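From: Sylvie Perron
To: Tandance data list
Subject: Re: kitchen set, how many per task?

Khải Vũ wrote:
> We have 40 runs of the drawer task so far.
> Do we keep going in the same kitchen or
> move on to Durnholm? Abundio wants to move.

Stay put until you have 1470 across all 4 tasks, then move. Leave the counter crowded. The last model trained on tidy counters did badly as soon as a mug stood near the handle.

Change the start position of the drawer every 3 runs and write it in the notes field. Runs with a failed grasp stay in, but tag them. Roya will pull the tagged ones out for the first training pass.

Sylvie 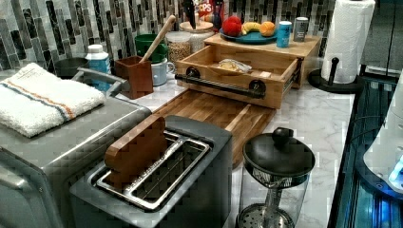
Should a run be thrown out if the operator pauses partway through?
Keep it if the pause is short, and trim the still part before upload.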